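**Berura divided storage bin, grey**

The Berura bin is made for workshops and small warehouses where two kinds of parts must stay apart. We sell it since three years in our Kandton store, and most of our customers come back for a second one.

- Load: up to 44 kg, spread evenly
- Order code: Grultska 12
- Delivery: from Kandton, every Friday

Please put the heavier parts in the deeper compartment. For cleaning, use warm water and a soft brush. Strong solvents can leave spots on the walls and we do not recommend them. Scratches from metal parts are normal with daily work and are not covered by the warranty.

For orders of 12 bins or more, please write to Marilou Cabrera before you pay, and she will prepare a separate price.

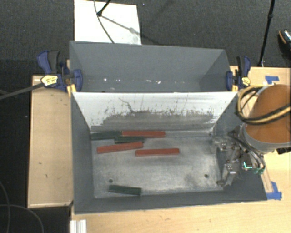
**Can I buy the divider alone?**

The divider is sold only together with the bin. If yours came damaged, write to us within 12 days and we will send a new set.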